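Dalthorpe Community Pantry help desk
Ticket: Order form drops items when a family goes back a page
Opened by: Štefánia Holub
Assigned to: Nuwan Jayasinghe
Status: Closed
Opened: Nov 25, 2020

Štefánia Holub wrote:

Hello Nuwan, and I hope you had a restful evening after all that business with the printer! I'm sorry to come back so soon, but the order form is acting up again and I would love your help before the holiday orders pile up.

A family picks their vegetables on page two, goes on to page three for the grains, then remembers something and hits the back arrow. When they come forward again, the vegetables are blank. They don't notice (why would they?) and we pack a bag with rice and oatmeal in it and nothing green at all. Chiharu caught one at the door last night and ran after the poor man with a can of peas.

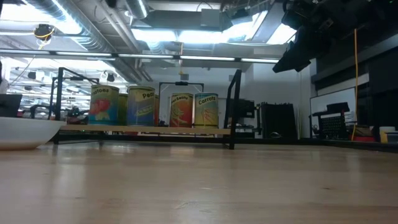

I tried it myself on the office laptop and on my own phone. The laptop loses everything. The phone keeps the first thing I picked and drops the rest, so maybe those are two separate troubles, I really couldn't say. I cleared the history like you taught me in February, and I restarted both. No change.

Nuwan Jayasinghe replied:

Hi Štefánia, thanks for such a thorough write-up, it saves me a lot of guessing. Could you tell me which browser is on the laptop, and whether the blank page shows up if you use the "Previous" button at the bottom of the form instead of the arrow at the top?

Štefánia Holub wrote:

It's the Juvora one that came with the laptop. And you clever man, the "Previous" button works fine! Everything stays put. I did it 4 times to be sure. The phone behaves too if I use the button.

Nuwan Jayasinghe replied:

Good, that narrows it down nicely. The form only saves a page when you press one of its own buttons, so the browser arrow skips the save. The phone was holding on to one choice from its own memory, so it's the same trouble after all. I've turned on "save as you go" in the Candel settings. It was switched off when we moved to the new version.

Please try one more order with the arrow. Refresh the page first or you'll still get the old form.

Štefánia Holub wrote:

Refreshed, and it works on both! I went back and forth like a yo-yo and my carrots were still there. Gonçalo tried it in Portuguese as well and had no trouble.

One small thing while I have you. Is there any way to see who ordered during the bad stretch? I'd like to call them.

Nuwan Jayasinghe replied:

Yes, I ran a list of orders with an empty page two. There are 27, and it's in your shared folder under "Call back." A few of those families may have skipped vegetables on purpose, so I'd ask before adding anything.

Closing this one, but just reply here if it comes back and it will open again by itself.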